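Week 4 notes: can it clear the table yet?

OK, picking up where I ran out of time. Somebody asked at the end whether I think home robots are five years away, and I dodged it, so let me try again in writing.

Think about the last time you cleared a desk at home. You didn't plan it. You grabbed the fruit, shoved the office stuff in a drawer, and wiped whatever was left. A robot has to get each of those right separately, and every one hides a different problem. A banana is soft, curved and rolls a little when you nudge it. A clear jar barely shows up on a lot of depth sensors (remember Haruna Hirose's guest talk in September - the bit about seeing straight through the lid). A ruler set in shiny plastic packaging gives you glare AND transparency, lucky you. And a whiteboard lying flat is too wide for most grippers to pinch across, so you have to get a fingertip under a thin edge, or drag it to the edge of the table first. 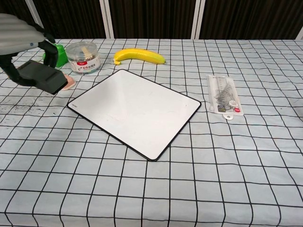
Then there's the cloth. I love tablecloths as a test because they move! Push something sideways and the fabric bunches up, and now the surface your planner thought was flat has a ridge in it. If the cloth is printed with a grid, the lines bend at every crease, and you can see how bad the flat-table assumption is without measuring a thing.

So how are we doing? In the Bridance trial from your reading, they ran 300 tidy-up attempts and 257 ended with everything where it belonged. Sounds great until you picture living with the other ones. Ismail Soliman's chapter also points out that the objects were known in advance, and that a person reset the table between runs. Look at how long each run took, too. I could do it in 40 seconds with a phone in one hand.

My answer, then: sorting known parts at a fixed station, yes, today, on plenty of shop floors. Your kitchen table on a random morning, no, and I wouldn't bet on five years either.

For next time, read the Maruyama section and pick one chore you did this week. Write down every spot where you used touch without thinking about it. One page is plenty.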